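Brenent holds off on arms, puts money into hand grippers first

Posted 28/12/2020 by Bendik Myklebust

No robot arms this budget round. That is the short version of what came out of the Brenent planning meeting last week, and it will annoy a few people who had been told to expect two of them.

Instead the lab is going for hand-held grippers, the kind a person works with both hands while cameras on the tools record what the fingers do. Ten more pairs are on the list. The arms go back in the drawer until the next round, when the lab wants fresh quotes from both suppliers, Brilard and Vitale.

Saadet Karabulut, who runs purchasing and a good part of the floor work too, put the paper together. Her case is short: people can record table tasks now, in ordinary rooms, with no mounting, no fence and no floor plan to get signed. An arm needs all that before it moves an inch.

"I can't put an arm in the budget and then find out we have nowhere to bolt it," she said. "The grippers we already know. We know what breaks."

What breaks, mostly, is cables and finger pads. Pads were never a line of their own before, they came out of petty cash and got forgoten. Now they have a line. So do printed markers, which scuff and peel at the corners and then the tracking drops out.
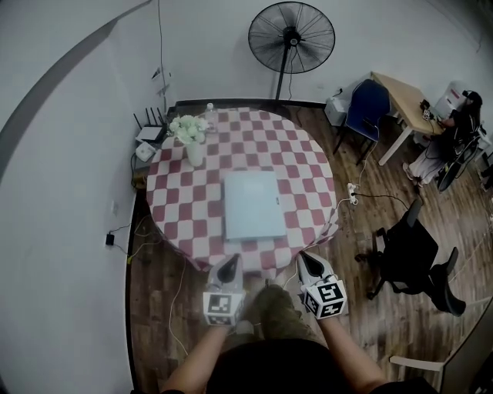
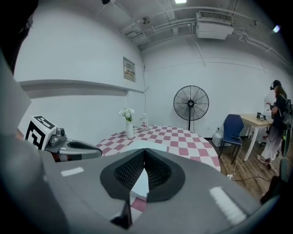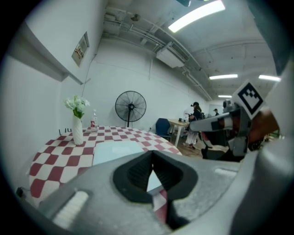 Table work with the hand-held grippers, checkered cloth and flowers included.

Brenent Floor News, No. 10, p. 2

Price per pair was the sticking point. Brilard quoted 1,524 with spare pads in the box. Vitale came in lower on the tool itself but charges for pads and for the charging leads, and Karabulut wants that added up properly before anyone signs. Shipping not in either quote - she has asked twice.

Also on the list:

Power. More wall outlets on the table side of the room. Power strips on the floor were fine when there was one setup going, less fine with several. Electrician's quote is due in January, so that figure is still blank.

Storage. Enough drive space for the added recordings. The old estimate was made before the second camera and is no use to anybody now.

Network. Router stays as it is for now. Uploads run overnight anyway.

Furniture. A second round table, same height as the first. Not much money but it needs an approval like everything else.

The software side is less settled. Rirnirano, the tool used to sort and label the takes, is licensed by seat and the current license does not cover ten more people. Two ways to go: buy seats, or have operators share logins by shift. The second is cheaper and the vendor has not said yet if it's allowed. Karabulut has the question in writing and won't order seats until there is an answer.

Not everybody is happy. The arm group had a corner picked out and a list of end tools ready, and they argue that waiting just moves the cost along - recordings made by hand still have to be tried on an arm sooner or later. Karabulut doesn't dispute that. Her paper sets aside a small amount for renting arm time elsewhere if it comes to that, a few days at a stretch, no purchase.

There was also a question about buying used. Answer is no for grippers, the calibration on second-hand ones takes too long to sort out. Used desks and chairs are OK.

Orders are meant to go out once the shipping numbers arrive. Anyone who needs left-hand tools with the smaller handle should tell purchasing before then, in an email please, not in the hallway. Same for people who want there current pair serviced instead of replaced. Put the serial number in the subject line.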